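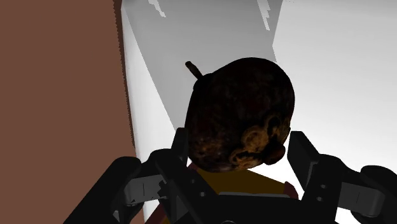 Open day at the Grenurville workshop, notes written the day after

24 December 2023, simulation bench notebook

The visitors from Culham came before lunch, and we started them with the simulated gripper, as it was agreed. I had prepared a short talk of ten minutes and used only half of it, the questions came too early. Most of them were about contact. I stopped the simulation with the fingers spread around the big dark fruit and left it on the large screen while I talked, and this was a good decision. One lady asked why the right fingertip is still free when the left one is already at the edge of the fruit. On the right there is a small strip of light between the plate and the fruit, and on the left one cannot tell from this view if the finger touches or only stands in front. I told her that she has found the exact problem we work on. From one view the edge of the finger and the edge of the object fall together, and the depth must come from somewhere else. I should put this in the first minute of the talk next time.

Setup. Scene set 567 from the Mutiso library, wrist view, default light. I did not change the friction. On the second computer I had the same scene running with the contact forces drawn as arrows, but the arrows were too thin for people who stood at the back. To do: make them thicker, and choose another color for the table forces.

The first surprise for me was how much time the visitors spend with the object itself. It is nearly black, and they wanted to know what it is. In the library it has only a number. A man said pomegranate, his colleague said a rotten apple, and then there was a small discussion among them about the stem. I could not help. For our purpose the name has no importance, but for an open day it has, I see that now. People want to know what the robot is going to pick. I propose that we keep for the next visit a list of the objects with a simple name beside each number, even if the name is only our guess.

Questions which I could answer:

Why do we simulate before using the real arm? I said time and broken fingertips. I showed the counter of the last run, 3213 attempts, done during one night with no person in the room. The real arm in the next hall cannot do this, and somebody must put the objects back after each try.

Does the gripper know the shape? It does not. It receives the picture and the positions of the joints. The shape is known only to the simulator, for calculating the contact.

Is the surface soft? In this version everything is rigid. The curled tan ridges on the low right side of the fruit look as if they would give way under a finger, and I had to explain that they are mostly paint. The collision model below is much smoother than what one sees. I showed them the collision model and there was some disappointment, I think. It looks like a potato.

Questions which I could not answer:

How does the result change if the shadow is different? Behind the fruit there is the large grey shadow with hard corners, and the two pale streaks at its top with edges like stairs. A student asked if a network could learn to use such edges as a clue, and then fail in a real room where the shadows are soft. I said that we vary the light in training. This is true, but we have never measured what the shadow edges alone do. I wrote it on the board and I want to test it in January: same scenes, shadows off, then soft shadows, then hard ones as now. The stairs are probably from the low resolution of the shadow map. I set it low in May to save memory and then forgot it. The new card has enough memory, so we can raise it.

Another question was about cost. I gave no figure and asked them to write to the office.

Live part. After the talk I let the visitors drive the fingers with the keyboard. We had planned 3 tries for each person, but the group was bigger than on the list and I reduced it to one. The keys for open and close are on the wrong sides for anybody who did not write the program. Almost all visitors closed when they wanted to open. I changed the keys during the coffee break – please do not change them back without telling me. The new layout is in the readme file.

There was one crash. Seed 721, when the gripper is closed at full speed while the wrist is rotating. The fruit left the table with great velocity and the simulator stopped. The visitors liked it very much. I could repeat it afterwards with the same seed, so it is not by chance. I suspect the time step. The log is in the folder of the open day, under crash.

Then we went to the hall for the Skulisia feeder line. My colleagues have their own notes on that, so I write only what concerns us. The noise was too strong to speak, and two visitors came back to the simulation bench to ask what they could not ask there. We should keep one person at the bench the whole time. The projector cable is also too short, it goes across the walking path. I taped it down, but the tape was coming off in the afternoon.

Remarks on my own talk. I spoke too fast in the beginning. I said "grasp" and "grip" as if they are the same thing and someone asked me for the difference, for which I did not have a good answer. I looked it up in the evening. For the text on the poster I will use only "grasp".

Open points:

– thicker force arrows, other color
– simple names for the objects
– shadow test, three settings, same scenes
– look at seed 721 with half time step
– longer projector cable, or move the table to the window side
– send the slides to Culham (they asked for the version with the collision model)

The bench is switched off until the holidays are over. The night run is paused and can be continued from the last checkpoint.

Recent entries
Fingertip pads, second order arrived
Mutiso library: what is missing from the bowls and plates
Skulisia feeder line, noise in the hall
Calibration of the wrist view
Preparing the open day: list of tables and plugs

Grenurville workshop notebook | Contact the bench | Back to top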